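To: sordale-neighbors list
Subject: Re: [sordale-neighbors] Hard water, and is a softener worth it?

Replying to this one, which has been sitting in my inbox since March:

> Hello all. We moved to the Pemgate side over the winter and I have
> never seen anything like this water. The kettle looks like the inside
> of a cave. The shower head has two working holes. I got a quote for a
> Kiretti softener and nearly fell off the chair. Do people here bother,
> or do you all just live like this? Also, is it safe to drink? The dog
> seems fine but the dog also drinks from the gutter.
>
> Thanks from the new people at the bottom of the hill

Welcome to the hill. Yes, we all just live like this.

The long answer is that I held out for 10 years and then gave in. What did it was the water heater. It had been making a popping noise for months, like someone frying eggs in the closet, and I had filed that under "character." The plumber drained it and a good bucket of white gravel came out the bottom. He asked if I wanted to keep it. The new heater cost more than the softener would have, and then I bought the softener too.

Before you spend anything, get a test. The strips from the hardware store are fine for telling you the water is hard, a thing you already know from the kettle. The mail-in kit from Rivadeneira gives you a number. Mine came back at 295 parts per million, and the sheet had a little colored bar with an arrow pointing well into the red part. I put it on the fridge. If you are on the Pemgate main and not the old Sordale wells, yours may be lower, so don't go by mine when you set the thing up. 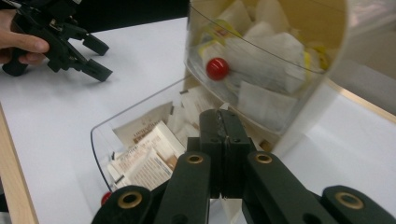 On the price: the quote you got probably includes a drain line and an electrical outlet. Ask them to split it out. If there's already an outlet near where the pipe comes in, and a floor drain or a laundry sink within reach, you've lost a good part of the bill right there. Also ask whether they'll leave the kitchen cold tap and the outside spigots off the softener. Mine are off. The tomatoes don't want the salt and neither does the coffee, or so I tell people, having never done a proper comparison.

Running it is dull. I put in a bag of salt when I remember, and it lasts almost 68 days with just the two adults in the house, longer if my sister-in-law doesn't visit. Get the pellets. The cheap rock salt left a brown sludge in the tank that I had to scoop out with a saucepan, and I don't have that saucepan anymore.

You will hate the first week of showers. You'll feel as if the soap won't come off. Use less soap. I was told this and didn't listen either.

As for drinking the hard stuff, I did it for a decade and have no complaints I can pin on the water, but the utility posts a yearly report and that's a better source than me or the dog.

If you'd rather not buy anything yet, white vinegar in the kettle overnight, and a bag of it tied around the shower head with a rubber band. You may get a few holes back.

Does anyone on the wells side still have the old resin type from the original houses? I'm curious how they've held up — mine had been ripped out before I got here, and all that's left is a square of cleaner concrete and a capped pipe I keep stubbing my toe on.

--
sordale-neighbors: to leave the list, send a blank message with "unsubscribe" in the subject line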